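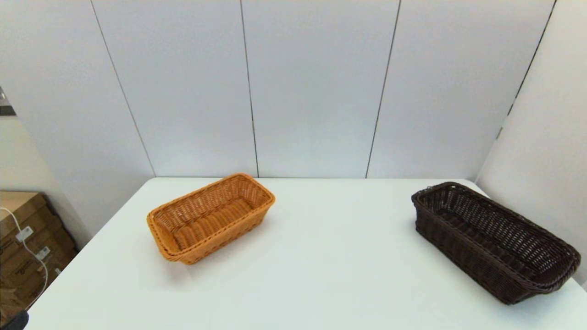 One of the bakers at Collden wrote back after the spring session that baskets were fine for rolls but a nuisance for anything cut, and could we please talk about crumbs.

Home Talks Notes Contact

So, crumbs. Line the basket. A folded cloth does it, washed every night.

Long dark one: baguettes, breadsticks. Wider tan one: rolls, 18 at most.

Say what we tried at Esteck. 38 tables, 2 baskets each. Too many. We went to one per table and refilled.

Pause for questions on washing. Then on to the Pichon order.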